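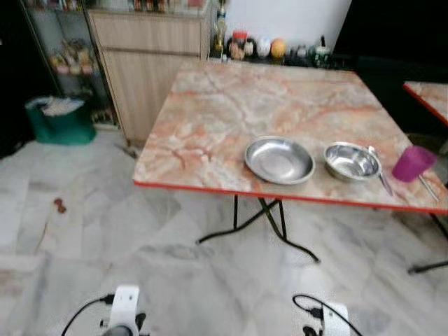

Aino Tikkanen asked, after reading the first draft of this card, why the lot size column holds two different units and whether anyone had checked it against the county plats. The units are explained under Fields. The plats were checked for the Ploltumbridge listings only.

Perka Listings, README

What is in this folder

Perka is a set of 1,000 residential sale listings, written by agents and owners and collected with their permission. Each listing has the remarks as they were first published and a small table of facts about the property. The set was put together to study how written remarks line up with the recorded facts: whether a "finished basement" in the text matches a finished basement in the record, and how often bedroom counts disagree.

The listings cover houses, acreages, townhomes and a few condos. There are no rentals, no commercial buildings and no bare land.

Files

listings.csv — one row per listing, facts only
remarks.txt — the written remarks, one listing per block, keyed by listing number
changes.csv — price changes and status changes, where we have them
ploltumbridge.csv — the plat check described below

All files are UTF-8. Line breaks inside remarks were kept. Typing errors were kept too, including missing spaces after commas, so please don't clean them up and send the file back.

Fields

listing_no: our own number. It has no link to any listing service.
type: house, acreage, townhome or condo.
year_built: as given by the seller. Blank if the remarks and the form disagreed.
beds, baths: half baths are written as .5. A room in a basement counts as a bedroom only if the form says so.
lot_size and lot_unit: acreages are in acres, everything else is in square feet. Do not sort on lot_size without reading lot_unit first.
heat: free text. "FA gas" and "forced air" both appear and mean the same thing in nearly every row.
list_price: the first asking price, in whole dollars.
sale_price: blank for 243 listings that were withdrawn, expired or never reported back to us.

How it was collected

Do-yoon Do wrote to the offices and kept the permission letters. Kragh supplied the largest share of the listings as exports from its office system. Cotitance supplied the rest, mostly on paper forms, and Sarmīte Grīnberga typed those in. Typed rows were read back a second time against the form by Vilhjálmur Hafþórsson. The exported rows were not read back.

Street addresses, agent names, phone numbers and lockbox notes were taken out by hand. School district names were left in when they were part of the remarks.

Plat check

Lot sizes for the Ploltumbridge listings were compared with the recorded plats. In 27 cases the listing and the plat differed by more than a tenth of the lot. Both numbers are in ploltumbridge.csv. We did not correct listings.csv — it shows what the buyer would have read.

Known problems

Six listings appear twice under different numbers after being relisted by a second office. They are marked in changes.csv with the word "relist" and have been left in the count.

Square footage is not included. The offices measured it in different ways, some with the basement and some without, and we had no good way to tell which was which.

Remarks from the Kragh export stop at the length limit of that system. A good many end in the middle of a word.

Use

Free to use for teaching and research. Please don't use it to set prices on real homes or to try to find the sellers. If you publish something, name the Perka Listings and say which version you used.

Corrections go to Þórarinn Norðdahl, with the listing number in the subject line. The next version is planned for December and will add a column for garage stalls.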